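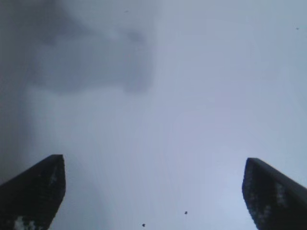
Can I use two meal vouchers on one order at Skereck?

Anjani Wuisan
I have two vouchers for the Skereck family chicken box, both from the flyer that came in May. I want to feed a bigger group on Saturday and tried to put both codes in the app. The second one replaced the first. Do I have to place two orders, or will the counter take both? I'm at the Modono store if that matters.

Gyula Szekeres
Two orders. The app only holds one code at a time. I did it last month and picked both up together, no trouble. You do need to wait for the first order to be confirmed before you start the second - otherwise it adds everything to the same cart. Check the fine print on the flyer too. Mine had a minimum spend on the voucher, and the extra gravy didn't count toward it.

Cornel Bogdan
just go to the counter, they scan whatever you hand them. drive-through won't though

Anisa Santoso
Depends on the store. The one near me is a franchise and stopped taking paper vouchers at the counter, so I'd phone Modono first. If you're ordering for a crowd, look at the party box as well. It was $80 when I bought it and came with coleslaw and two large fries, and no voucher was needed. They wanted it ordered by noon the day before.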